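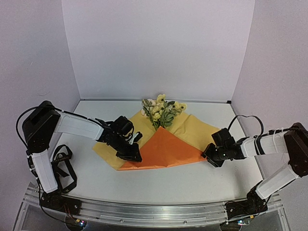
Open day at Drundov: two arms and a bunch of flowers

Oct 30, 2025

I went to the Drundov open day expecting to be sold something, and I was, though the selling was gentler than last year. The coffee was better too. Members who asked me to report back on the flower wrapping will find most of this piece is about that, because it was the one station where people stayed longer than it takes to pick up a brochure.

The bench is a joint effort. Flamach supplied the arms and the controller, Drundov built the enclosure, and Hyvönen, who sell packing benches to growers, are the ones hoping there will be a product at the end of it. The job is to wrap a small bouquet in one sheet of paper and tie it with a ribbon. Anyone who has worked a flower counter before Mother's Day will know how dull that job gets by noon, and also how much of it is done by feel.

The sheet is yellow on one face and orange on the other, which helps the audience as much as the machine. When the front of the paper comes up over the stems, you get a big orange triangle against the yellow and you can tell from the back row whether the fold is square. The fold I got the best look at was pretty good. It had a long, nearly straight edge across the front, the point sat over the ends of the stems, and there was a slight crease running down from the peak. A florist would have smoothed that crease out with a thumb without noticing it was there.

Now the complaints. The flowers are artificial. I asked about this and was told real ones make a mess of the bench and don't last through a day of trials, and I believe it, but a fake stem doesn't bruise, drip or snap. A wet bunch of chrysanthemums would be a different test. The paper is laid out on a clean white top with the bunch already in place on it, and at the open day a person did the laying out. That is a good share of the work. The ribbon waits off to the left by itself, black with small light lettering, and on both of the runs I stayed for, the arms stopped when the paper was folded. The ribbon was not touched. According to the sheet on the wall, tying is "in progress."

Oona Kinnunen ran the station and took questions, and I will say she didn't duck any. I asked for the success rate. She said that over 284 logged attempts at the front fold, 125 ended with a fold she would hand to a customer. That is well under half. She gave the number without being pushed, and I wish the people on the main stage had done the same. The talk there was all about "ready for the shop floor," with a slide promising 2,000 bouquets a shift. I could not find anyone who would tell me where the 2,000 came from. Kinnunen said it wasn't hers.

She was more interested in talking about corners. Each gripper has to take hold of a piece of the sheet and keep the paper under some tension without tearing it or dragging the bunch sideways. If one side lets go early the whole thing springs back and a person has to reset it. She thinks the two arms agreeing with each other is the hard part and the folding comes fairly easily once they do. I'm not qualified to argue. I would only point out that the folding is the part we were shown.

A man from a wholesale nursery asked what happens if the bunch is bigger. "We change the paper," she said. He asked what happens if every bunch is a different size, and she said that was next year. He wrote that down.

What would it cost? No price was given. Hyvönen's table had a card you could fill in to be contacted, and I filled it in, so I will pass along whatever comes. I would also want to know the time per bouquet with the ribbon included, and how many people stand near the machine to keep it going.

I looked in on the Zorkex stand in the next hall as well. They had a label printer that talks to your order system. It worked, it was boring, and I would guess more of our members could use it by spring than anything in the arm hall.

The hosts say they will run the wrapping bench again at the next open day, with the tying added. If you went in October and saw a run I missed, especially one with the ribbon, please write in. Parking is in the rear lot only, and the signs for it are still wrong.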